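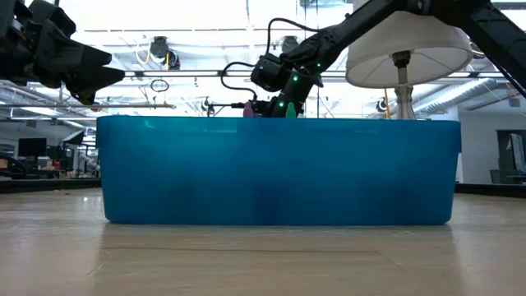

Arm reaching into the blue bin, with the lamp behind.

Workshop tips: when the arm jams in the bin

Most of the faults we get on the tidying table at Worthorpe come from the bin and very few from the arms. A deep bin with sides that slope inward gives the gripper less room at the bottom than it has at the top. The program doesn't always allow for this, and a finger ends up pressed against the wall.

In December the right arm went down for a pen, caught the side and kept pushing. The bin slid until it met the lamp, and the lamp went over. The shade was dented and the bulb broke. The arm carried on for 15 seconds before Juwita Hutapea got to the stop button, which had been left on a shelf behind a box of screws. These are the things we changed afterwards.

Keep the stop button on the table edge, on the side where you stand. Tape it down if it wanders. Press it once at the start of each day to check that it works, then reset.

Stop the bin sliding. A square of rubber shelf liner underneath is enough for a light plastic bin. Cut it slightly smaller than the base so the edges don't curl up. Wash it in soapy water when it gets dusty, or it stops gripping.

Give tall things some space. Lamps, vases and bottles should stand where the bin can't push them. If a lamp has to be on the table, use an LED bulb and run the flex off the back.

Look at the cables before you look at anything else. A loop that sits well when the arm is up can snag on the rim when the arm is down. Move the arm by hand through its lowest position with the power off and watch the loop the whole way. We use soft hook-and-loop ties, 2 to each loop. Don't use tight zip ties, they bite into the sleeve.

Don't go by the lights. On our arms the green lights mean the motors have power. They stayed green all through the jam. Lertchai Pongsiri now has the push limit set low enough that the arm gives up when it meets the side, and it does give up too early now and then. We live with that.

To free a jammed arm:

Press stop.
Hold the forearm with one hand before you cut the power, as it will drop.
Turn off at the wall.
Tilt the bin away from the finger. Don't pull the finger out of the bin.
Check the fingertip and the nearest cable for nicks.
Take everything out of the bin before you start again.

Keep the other arm parked clear of the bin while you do this, and keep your sleeves rolled up.

Plastic bins crack at the rim first. Run a thumb along the underside every few weeks, and if you feel a rough line, use that bin for rags. A replacement bin should have straight sides if you can find one.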